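How Students Clean Their Desks: A Small Study of Shared Study Rooms

Şükran Avcı and Leire Tejada
Final report, 19/04/2026

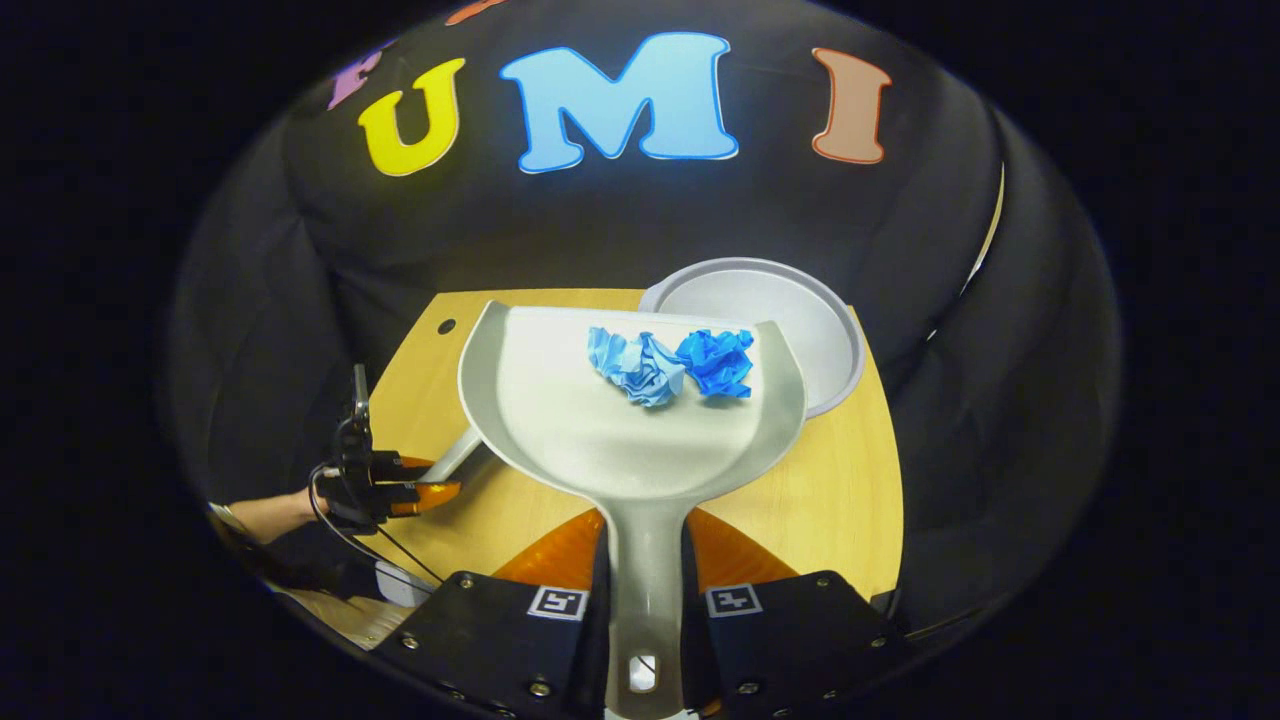
1. Introduction

In the student residence at Ferside, every floor has one study room. The rooms are used for reading, group work and very often for eating. In our first term we heard many complaints about crumbs and sticky tables. Some students said the cleaning service comes too seldom. Others said the students themselves are the problem. We decided to study this question for our course in social research methods.

Our main question was: what makes a student clean a shared table before leaving it? We also wanted to know if a written rule on the wall has any effect.

2. Earlier work

We did not find many texts about study rooms. Most of what we read was about shared kitchens and offices. The common idea in these texts is that people clean more when they know who will use the place after them. Our teacher advised us to keep this idea in mind but not to build the whole questionnaire on it. We followed this advice, although in the first version we had too many questions about neighbors and had to remove them.

3. Method

We prepared a paper questionnaire and gave out 200 copies in two residences, Ferside and Tillton. We received 100 of them back. In addition, we made 20 short interviews, all of them in the evening, when the rooms are most used. Each interview had the same 3 opening questions, and after them the student could speak freely.

Tillton was chosen for comparison. It has the same kind of rooms, but there a rule has been on the wall since August. The rule says that each user must wipe the table and sweep the floor under the chair. At Ferside there is no written rule.

The interviews were made in English. For several students, and also for us, this is a second language, so some answers are shorter than they would be otherwise.

4. Results

In both residences, most students answered that they clean "always" or "often". When we asked the same students about other people, most of them chose "seldom". We think both answers can't be fully correct.

The written rule was known to nearly all students at Tillton who answered, but few could repeat what it says. One student told us that she read it on the first day and never again.

The place of the tools was mentioned much more than we expected. At Ferside the brush and dustpan are kept in a locked closet near the stairs, and students must ask for the key. At Tillton they hang beside the door. In the interviews, students from Tillton spoke about sweeping as something normal and quick. Students from Ferside spoke about it as a task for another person.

5. Limits of the study

Half of the questionnaires did not come back, and we can suppose that students who do not care about cleaning also do not care about answering. We did not observe the rooms ourselves. Also, the two residences differ in both the rule and the place of the tools, so we cannot separate these two effects.

6. Proposal

We propose that Ferside keeps a brush, a dustpan and a cloth in every study room for one term, without any new rule. After this term the same questionnaire can be given again. We have sent this proposal to the residence office and are waiting for the answer.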